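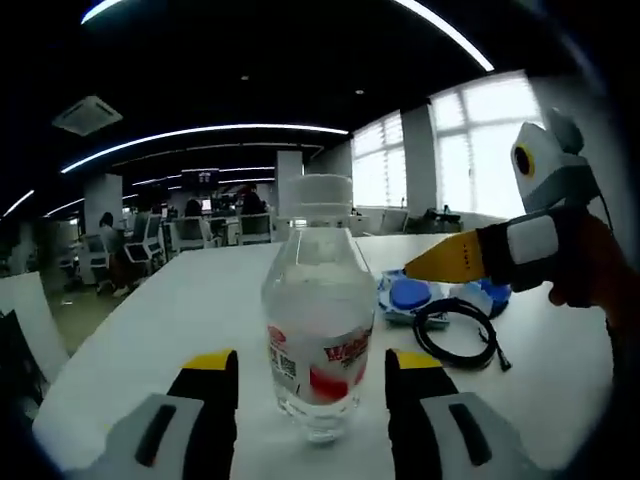 A water bottle between the open fingers of one hand-held gripper, with a second gripper to the right, in the Tristton office.

Gripper fault puts bottle work on hold at Tristton

Tristton stopped its two-gripper bottle sessions on Monday, 26/10/2026, after one of its hand-held units took to reporting that it was wide open while squeezing as hard as it could.

The company records people doing small table jobs with hand-held grippers and uses the results to train robot arms. An arm trained on Monday's numbers would have learned that the polite way to pass a drink is to crush it.

The trouble came to light when Nabila Ouazzani, who checks the recordings, noticed a run of handovers in which the bottle appeared to travel from one side of the table to the other without being held by anyone. She watched 16 of them before ruling out a miracle.

"The video said closed, the sensor said open, and the sensor was very sure of itself," Ouazzani said.

Engineers traced the fault to a position sensor that loses its zero point if the grip is switched on with the trigger half pulled. The grip gives no warning when this happens. It does have a warning light, which came on twice during the morning for a low battery.

One bottle split at the shoulder during a test of the faulty unit, and a keyboard on a neighboring desk was lost. There were no injuries. Radwa Benmoussa, who was holding the gripper, went home to change her shoes.

Tristton has set aside 800 recordings made since the last calibration, and 90 of those have been checked so far. Eight were bad. Doaa Soliman, who runs the sessions, said the rest would be reviewed by the end of the week, "or the end of a week, anyway."

Cedier, which supplies the sensors, said its manual tells users to release the trigger before power-up. Soliman confirmed that the instruction exists, in a footnote to the section on storage.

A software update that refuses to start with the trigger pulled is due on Thursday. Until then, operators have been asked to keep their fingers off it and to use empty bottles.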